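Old computers get a second look at Walside repair day

Posted 20th July

I went down to the Walside hall on Saturday meaning to stay for one coffee and hand over a dead laptop, and I came home at closing time with dust up both sleeves. So this is a report from somebody who got roped in, and happily!

The Walside computer day is the one where people bring in the desktop that has been sitting under the stairs, and it either gets put back to work or gets taken down to its useful parts. There were 40 machines booked in and a fair number more that just turned up in the backs of cars. Levska, the repair shop on the corner, lent the benches and the screwdrivers, and Kevwood sent over a stack of crates for sorting (very good crates, I tried to buy one).

The morning was all side panels. You take the cover off, you blow out the fluff, and you have a look at what you've got before anybody starts pulling on anything. I was put on drives, which suited me fine, as it is mostly a matter of finding where the maker decided to hide them and how they want to come out. Some are screwed in, some slide, and some sit in a plastic carrier that you have to squeeze in exactly the right spot while saying a few words under your breath.
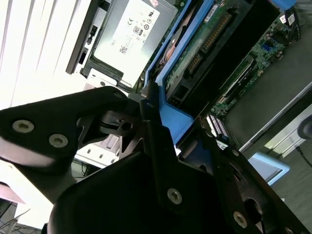 Drives are also the part people worry about most, and I don't blame them. Ten years of family pictures and tax returns can be sitting on one of those things. The rule at Walside is that the owner decides: take the drive home, have the files copied over to something newer, or sign the slip and have it wiped. Most people I talked to took theirs home. One man put his straight into his shirt pocket and buttoned it, and a woman with 3 old towers wanted all the drives in one labeled bag so she could go through them over the winter with her sister.

Power supplies go in their own crate and stay closed up. We were told that first thing and told again after lunch. They can be tested from the outside, and if one fails the test it goes off for recycling in one piece.

Le Goff brought sandwiches at noon and they were gone by ten past. I got the last egg one and I'm not sorry.
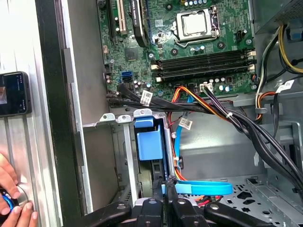

The afternoon was cables, and I had no idea there was so much to say about cables. Before you unplug a thing you label it, so that whoever puts the machine back together isn't left guessing which end went where. I was a skeptic until I got a good look inside one of the towers, with its blue SATA cable looping across the bottom and a thick black bundle zip-tied beside it, both wearing little white tags. After that I was tagging everything in reach. It also helps to work from the loose stuff in toward the board, and to pull on the plug and never on the wire (I was corrected on this, kindly, twice).

By the end of the day 11 desktops were ready to go to new homes, with more waiting on memory or a cooler. If you have any desktop memory in a drawer, please dig it out, even the small sticks. The sorted parts are going to Levska, which will sell what it can at the counter and put the money toward the next one.

There will be another day before the summer is over, and the plan is to take 60 bookings this time. Bring the power cord if you still have it, bring the password if you can remember it, and wear something you don't mind getting dusty. My laptop is still dead, by the way. It's on the shelf at Levska with a tag on it.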